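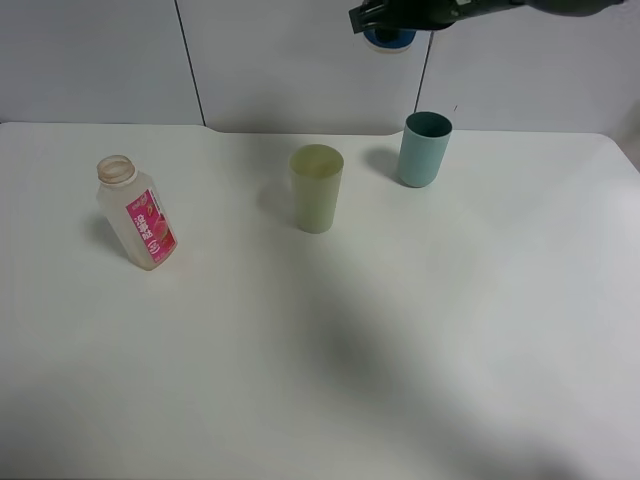
Search this diary
Type and press enter

May, a bit past 11 at night

Read the job numbers over supper and again after the dishes, and I still don't believe them. Clomden is supposed to have gained 2,377 positions last month. The paper ran it across the top with a picture of the mayor in a hard hat. I've lived in Clomden a long time and I would like to know where all these people are parking.

Most of it is the Horkik warehouse, if you read down far enough. Horkik announced a hiring drive, the town put out a release about the hiring drive, and the release got counted as good news before anybody had a locker. My neighbour's boy applied in the winter. He got a text saying he was in the talent pool. Is he one of the 2,377? I'd bet he is, or somebody very like him.

The other thing is how they count. A person with two part-time jobs shows up as two jobs. I know that for a fact from my years in payroll, when we sent the forms in ourselves and had one fellow on them twice, once for the yard and once for weekend cleaning. He was tired, and on paper he was a growing labour force. So when they tell me positions are up I want to see hours, and hours are in a table at the back that the paper didn't print. I looked it up. Hours are flat.

Drancombe is meant to be the sad story this month, down again since the cannery cut its night shift. Yet I drove through there for tires and every second shop had a help wanted sign. The tire place has been short a fitter for 13 weeks, the man told me, and he pays better than Horkik does. I don't know what to make of that either. Signs in windows are cheap and some of them have faded.

Zoubi put out its forecast this afternoon. They expect a strong summer. They expected a strong spring too, and I wrote their number inside the back cover of this book so I could check it. They were out by half. No mention of it today, only a new chart with the line heading up to the right. I've copied the summer number under the old one.

My own hours at the office are cut to 2 days from next month. The letter called it a flexible arrangement. I'll still count as employed, so the mayor needn't worry.

Must ring the pension people in the morning, before nine if I can stand it, and ask whether the short weeks change the cheque. Last time they said no and then it did. Rates notice is due as well - it's under the fruit bowl.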